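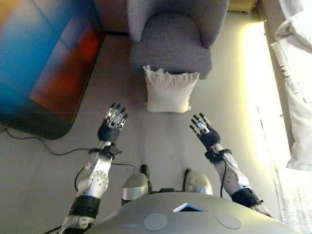 Both arms raised over the carpet, palms open.

Pooling projectiles in Surnurlow

Spawning and destroying an object for every shot makes the garbage collector run in the middle of play. A pool allocates the objects once and reuses them.

1. Create an empty object named Pool and attach the PoolRoot script.
2. Set Prefab to your projectile and Capacity to 300.
3. In the weapon script, replace Spawn() with pool.Take(), and Destroy() with pool.Return(this).
4. Reset velocity, timers and trails in OnTake -- not in Start, which runs only once per object.
5. Run the scene with the memory view open.

In the Phelan test level, allocations fell from 2,056 to 164 per wave. If Take() returns null, the pool is empty; raise Capacity or shorten the projectile lifetime to 6 seconds.

Script by Aisling Keane.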